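Subject: Re: marble-look top for a work table, worth it?
List: home-workshop

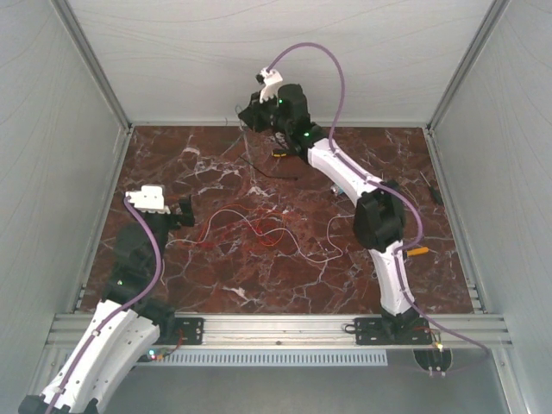
Okay, so I finally did the red-brown one! I went back and forth on plain gray for weeks (you all remember, sorry) and then I saw the polished look with the white veins running through it and that was that. It's a pattern, I know, I know, but I like it a lot more than I thought I would.

Somebody wrote last time:

> I'd stay away from anything veined on a work surface. You put down a
> small white screw and it's gone. I had a Kunix top with a busy pattern
> for 2 years and ended up covering it with brown paper. Also, what are
> you doing about the edges? Mine started lifting at the corners.

Fair point on the screws! I lost one the first evening and found it with my sleeve. So small parts live in a tray now, and the tray goes back on the shelf when I'm done.

For the edges I went with thin metal edging down both sides, and there's a long aluminum rail across the front with the grooves in it. I was going to get the Watar trim, but they wanted a minimum order of 300 feet, which, no. Taşdemir cut the lengths I needed and it took me 3 tries to get one side to sit flat. Press it down from the back corner and work forward, and give it 20 minutes before you lean on it.

The pale walls were the best decision, I think. With a top this dark I wanted everything else light, and I'd do it the same way again. The back one does pick up reflections, so if shine bugs you, ask for matte.

Has anyone tried the Clukia polish on a patterned top like this? The label only talks about real stone and I don't want to haze it up. I'm wiping with a damp cloth until I hear from one of you.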